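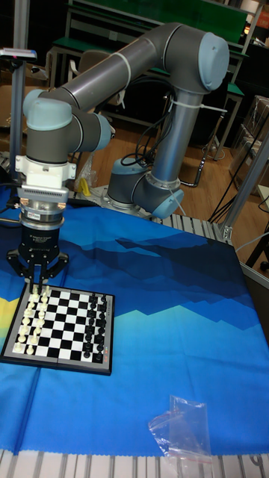
3.2 The board, the pieces and the cloth

I should say up front that I am the kind of person who cares a lot about chess sets, so this section is longer than Meinir Jenkins (my co-author, who doesn't play) wanted it to be. She has let me keep most of it. The question we kept coming back to in the home study was a simple one: when people own a cheap folding set, what do they do with it between games? Do they pack it away, or does it stay out on the table with the pieces lined up, waiting?

The set we chose is as ordinary as they come. It's a folding board with black and white squares and small plastic pieces, black and white too, no fancy carving, nothing you'd cry over if the dog got it. We bought ours from Drindico and paid for them out of the Lurnero small grant. I had wanted heavier wooden pieces at first, and Tymofii Koval talked me out of it over a very long lunch. His point was that a nice set changes how people behave around it! They dust it, they show it to guests, they tell the kids to leave it alone. A small plastic set gets treated like a deck of cards, and that was the behavior we were after.

Small pieces do have a cost. On a board this size the pawns and the taller pieces stand close together, and from a low angle they overlap so much that you can lose a bishop behind a queen without trying. Our coders (Orysia Kuzmenko and I did all of it between us) had to agree on what to do when a piece was hidden. We ended up scoring the whole side as "set up" if both lines were plainly filled and left it there. I was grumpy about this for weeks, as Orysia will confirm, but when we went back over 80 of the trickier entries together we argued over very few of them.

Then there's the cloth. We gave every household the same printed tablecloth, bright blue with darker mountains running across it and a bit of yellow at the left edge. Elīna Priedītis picked it, and I thought it was much too busy. I was wrong about that. Black and white pieces read very well against all that blue, and the mountains turned out to be useful in a way we hadn't planned. People used them to remember where the board went. One man in Otadwood told us he always put it back "under the big peak," and his wife rolled her eyes so hard that I wrote it down in the notes. We never asked anyone to line the board up with the table, and hardly anyone did. A slight turn seems to be how boards come to rest in real life, and I've stopped straightening mine at home.

3.3 What we mean by "ready"

For the diary part we asked 21 households to write down the state of the table each evening in whatever words they liked. That gave us 1,371 entries, a lot of them one word long, and quite a few about soup. We sorted them into three states: away (board folded, pieces inside), open (board flat, pieces anywhere) and ready (board flat, both sides lined up and facing each other across empty squares). Figure 2 shows the ready state on the study cloth.

I want to stress that ready is about the board alone. The rest of the table can be as messy as it likes. Hamisi Makokha argued in our April meeting that stray bits and pieces nearby, bags and wrappers and so on, should push an entry down into open, and we tried it his way for a while. It fell apart fast. Real tables have stuff on them, and people who'd carefully lined up every pawn were getting marked down for a bag they hadn't thrown out yet. So now we ignore anything that isn't on the squares. 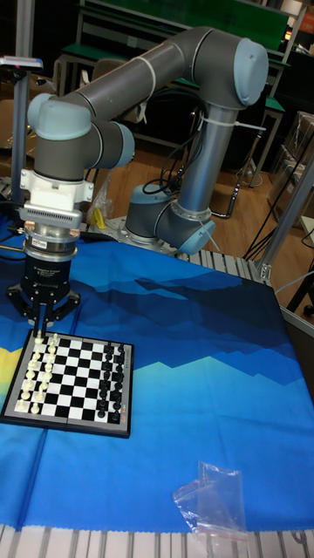

Figure 2. The ready state: white along the left of the board, black along the right, with a small clear zip bag lying near the lower right corner of the cloth.

The line between open and ready was harder to draw than I'd hoped. Some families set up one side and wandered off. Others lined everything up and then swapped the king and queen, an old argument in my own house too (queen on her own color, please). We counted the swapped ones as ready. The Yatsenko scale, which we borrowed for the earlier card game study, would have called them errors, but we couldn't see why a family who thinks the board is ready should be told otherwise by us.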